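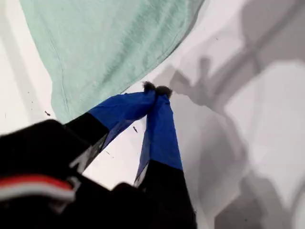

Dace Kütt

Slot cabinet inspection, Vemura floor, bank 19
May 29, 2025

Door lock and hinge: OK
Reel glass: OK. Light scratches, lower left.
Reel stop alignment: FAIL on reel 2. Symbol rests below the payline. Stepper to be replaced — do not recalibrate again.
Bill validator: OK. 500 test notes fed, none rejected. 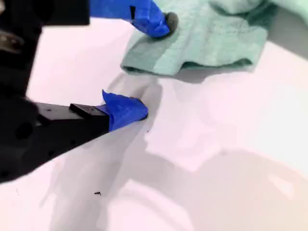 Hopper count against meter: OK, both read 1,273.
Logic board seal: intact, number matches log.
Ground continuity: OK
Tower light: amber lamp out. Part on order from Prutex.
Cabinet stays out of service until reel 2 is retested. Second signature: V. Garrido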